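## 3. Mixing your first bottle

This section covers the Trarna laundry concentrate and the Kumer refill bottle. If you have the older bottle with the screw-on cup, follow section 2 for the cap and then come back here for the mixing.

You will need:

- the empty Kumer bottle, rinsed
- one pouch of Trarna concentrate
- a jug
- 700 ml of lukewarm tap water

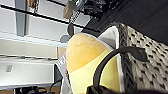 Ibrahim

Updated 13 Nov 2022. The fill line on the bottle changed in June, so please check yours against step 2 before you pour.

### 3.1 Filling

1. Stand the bottle on a flat surface and take off the cap and the pump. Put the pump somewhere clean with the tube pointing up.
2. Find the fill line. On bottles sold before June it is a raised ridge just under the shoulder. On newer ones it is printed on the back label. Both mark the same level.
3. Pour the water in first. Pouring it on top of the concentrate makes foam that takes a long time to settle.
4. Cut the corner of the pouch along the dotted line and squeeze it slowly into the bottle. Roll the pouch up from the bottom to get the last of it out.
5. Fit the plain cap, not the pump, and turn the bottle upside down and back again several times. Don't shake it.
6. Leave it to stand for 30 minutes. The liquid will look cloudy to start with and should clear from the bottom up.
7. Swap the cap for the pump and press it until liquid comes through.

**Caution:** Never add bleach, vinegar or any other cleaner to the bottle. Keep pouches and filled bottles where children and pets can't reach them. If the concentrate gets in your eyes, rinse with plenty of clean water and get medical advice.

**Note:** Water straight from a hot tap can thin the mixture and leave it runny for good. It will still wash, but the pump will give you more than you want. 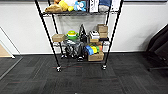

One customer wrote in to ask if the mixing could be done in the old supermarket bottle already under the sink. It can, provided the bottle held laundry liquid and nothing else, and has been rinsed until the water runs clear. You will have to measure the water in a jug, and you should copy the safety wording from the pouch on to a label.

### 3.2 Setting the dose

The pump collar turns and clicks into place.

1. Turn the collar to the small drop for a light load, or the large drop for a full one.
2. Give 2 presses into the drawer for normal washing.
3. Give 3 presses for muddy or greasy clothes, or if you live in a hard water area.
4. For hand washing, use a single press on the small drop in a full basin, then rinse well.

Wool and silk need the Barero delicates pouch, which has its own instructions. Don't mix the two in one bottle. 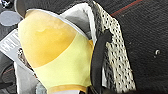 My pump stopped halfway down the bottle and I nearly threw the whole thing out, then found the tube had come loose inside. Pushed it back on and it has been fine ever since. Might be worth putting in the guide.

### 3.3 If the pump sticks

1. Unscrew the pump and check that the tube is pushed fully home.
2. Run warm water through it until it moves freely.
3. Refit it and press several times.

If it still sticks, order a spare pump and use the plain cap in the meantime. Empty pouches can go back to Kumer in the prepaid envelope; there's no need to rinse them.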